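Osivmont Hinged-Lid Storage Boxes
Household and Workroom Range
Supplied in Canada by Staltari Storage

Overview

The Osivmont range consists of moulded polypropylene boxes with an attached hinged lid, intended for dry indoor storage of small articles. Typical uses include sewing notions, first aid supplies, stationery, hair accessories, craft paint and spare hardware. The boxes are sold singly and in cartons of 21.

All models in the range share the same wall thickness, hinge specification and resin grade. They differ in footprint, depth, interior layout and colour. Lids are not interchangeable between the small and medium sizes, although the hinge pins are.

Models

OS-1 Small, open interior
OS-2 Small, divided interior
OS-3 Medium, open interior
OS-4 Medium, divided interior
OS-5 Medium, open interior, deep lid

The divided models are supplied with a fixed partition. It is moulded with the tub and cannot be removed. Customers who need to change the layout from time to time should order an open model and the OS-D insert set, sold separately.
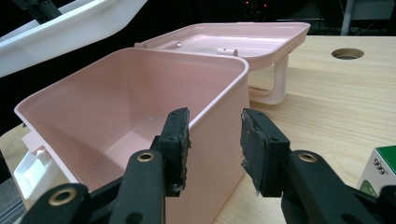 Material

Polypropylene copolymer, food-contact grade, without added fragrance. The resin is coloured through its full thickness, so scratches do not expose a different colour underneath. Minor variation in shade between production batches is normal. Customers ordering for display shelving or a matched set are advised to buy the full quantity at once and to check that the batch letter on each carton label is the same.

Current colours are pink, slate grey, cream and eucalyptus. Eucalyptus is available in the medium size only. The former navy has been discontinued and remaining stock is sold as seconds.

Dimensions and capacity (OS-3)

Outside length: 240 mm
Outside width: 220 mm
Outside height, lid closed: 160 mm
Mass, empty: 378 g
Maximum recommended load: 4 kg, evenly distributed

Dimensions are nominal. Moulded parts shrink slightly on cooling and a tolerance of 2 mm applies to all outside measurements. If the boxes are to be fitted into existing cabinetry, allow clearance at each side and enough height above the shelf for the lid to travel. Where shelf height is restricted, mount the shelf on drawer runners so that the box can be brought forward before it is opened.

Hinge

The hinge is a pinned type, not a living hinge. Cycle testing at the Bowen workshop was carried out by Gwilym Gethin on boxes taken from ordinary stock. Each lid was opened to its full stop and closed again by a motor-driven arm at a steady rate, with the tub clamped. Wear was confined to the bore of the outer knuckles and did not affect alignment of the lid with the rim. The full test sheet is available to trade customers on request.

Pins can be replaced without tools. Support the lid at right angles to the tub, push the pin inward from the outer end and draw it out with the fingers. Fit the new pin with the ribbed end last. Do not lubricate. Silicone sprays soften dust into a paste that will eventually bind the hinge, and mineral oils may stain light colours.

Stacking

Closed boxes of the same size may be stacked four high when loaded to the recommended maximum. Stacks should stand on a level surface. Small boxes may be placed on medium boxes, two to a layer, but the reverse arrangement is unstable and is not recommended.

Boxes stored empty with the lids off will nest. A nested stack of the open medium tubs takes up less than half the shelf height of the same number closed. The divided tubs do not nest.
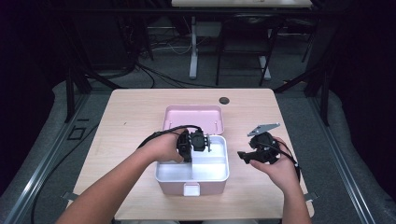
Labelling

The lid surface accepts most paper and vinyl labels. Wipe it with isopropyl alcohol and allow it to dry before applying the label. Polypropylene has low surface energy, and general-purpose adhesives may lift at the corners after a few months, particularly in an unheated garage or shed. The Sturetti LP label sheets listed under Accessories use an adhesive formulated for this plastic. Permanent marker can be removed with alcohol and a soft cloth if treated within a few days.

Cleaning

Hand wash in warm water with a mild dish detergent. The tub and lid are safe on the top rack of a dishwasher once separated. Hinge pins should be removed first and washed by hand, as they are easily lost through the rack. Avoid scouring pads, chlorine bleach and acetone. Turmeric, tomato and some hair dyes will stain the lighter colours permanently.

Temperature and light

Service range is from 0 to 97 degrees Celsius. Below freezing the copolymer stiffens and the hinge knuckles may crack if the lid is forced. Boxes kept in a cold vehicle or outbuilding should be brought indoors and left to reach room temperature before use.

The resin is not UV stabilized. Prolonged direct sun will fade the colour and make the walls brittle. The range is not suited to balconies, docks or greenhouse benches.

Limitations

The lid closes against the rim without a gasket. The box is not watertight or airtight and should not be relied on to keep out moths, pantry insects or fine dust. It has no child-resistant closure. Do not use it to store medication, cleaning concentrates or button batteries where children can reach it.

Accessories and spare parts

OS-D Divider insert set, open medium models, three pieces
OS-P Hinge pins, packet of six
OS-L3 Replacement lid, medium, all current colours
OS-F Self-adhesive felt feet, sheet of 16
LP-8 Sturetti label sheets, eight labels per sheet

Spare parts are held for all current models. Pins for the earlier round-cornered series are a smaller diameter and are stocked separately as OS-PR. Measure the old pin before ordering if the age of the box is uncertain.

Ordering and freight

Part cartons are accepted. Orders of over 21 boxes ship on a pallet and require a delivery address with a loading dock or tailgate access. The price list is revised each February. Trade account enquiries go to Ifeoma Tamuno, and questions about parts or batch matching to Carys Prydderch at the Staltari counter.

Boxes may be returned unused within 30 days in the original carton. Cracked or warped units should be reported with the batch letter from the carton label. Seconds are sold as is and are not returnable.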